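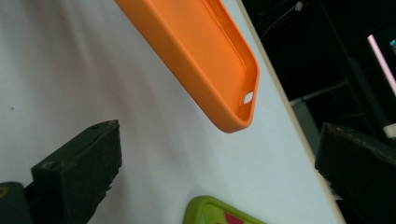
We're past the halfway mark on the Borevcombe re-siding and window program, and I'm so pleased with how the spring and early summer went! The grant paid for fiber cement siding, new flashing and replacement windows on the row houses along the east side, and as of the end of July we have 25 homes fully closed in, trimmed and painted. Residents picked their own front door colors this year, which made for some lively evenings with the paint cards. The loudest choice so far is a saturated matte orange, just like the phone case at the top of this report, and against the gray lap boards it looks terrific. Two neighbors have already asked to switch to it.

Siding and flashing

Bimine delivered the second load of board on a Wednesday, two weeks ahead of the date we gave you in the last report, and that let the crew go straight from the corner houses into the middle of the row without a gap. We have now hung 3,585 square feet on the street-facing walls and 2,166 square feet at the back. The rear walls are slower going. They have more pipes, vents and old meter boxes to work around, and on four houses we found soft sheathing under the kitchen windows that had to come out before anything new could go on. It was all covered by the repair allowance, and those walls are better than they have been in decades.

We changed one detail along the way. The original drawings had the kick-out flashing ending level with the gutter bracket, and the crew felt it would dump water onto the trim. Wireck sent us a longer piece to try on one house, we ran a hose on it for an hour, and the trim stayed dry. Every house since then has the longer piece -- a small change to the order, with no change to the price we agreed.

Windows

Going well, with one hiccup. Six of the upstairs units came in a half inch too wide for their openings. The supplier took them back without a fuss and the replacements are due before the next draw. In the meantime those rooms still have their old windows, so no one is living behind plastic. The downstairs units all fit, and people keep telling us how much quieter the front rooms are, even with the buses.

Spending

We have $2,628 left in the repair allowance and expect to use most of it on the last group of houses, which are the oldest on the row. Labor is on budget. Paint is slightly under. Scaffold rental is the line to watch: we kept the rear scaffold up longer than planned for the sheathing work, and I'd like to talk about moving the paint savings across to cover it.

Next up

Tesfamariam starts on the end terrace next, beginning with tear-off on the north wall, and the gutters follow right behind. Window swaps on the six upstairs openings happen as soon as the units land. We'd love to have you out for a walk down the row once the scaffold is off the first block -- mornings are best, when the sun is on the fronts. A revised schedule and the request for the next draw will come separately.

Filed under: Exterior Renovation | Grant Updates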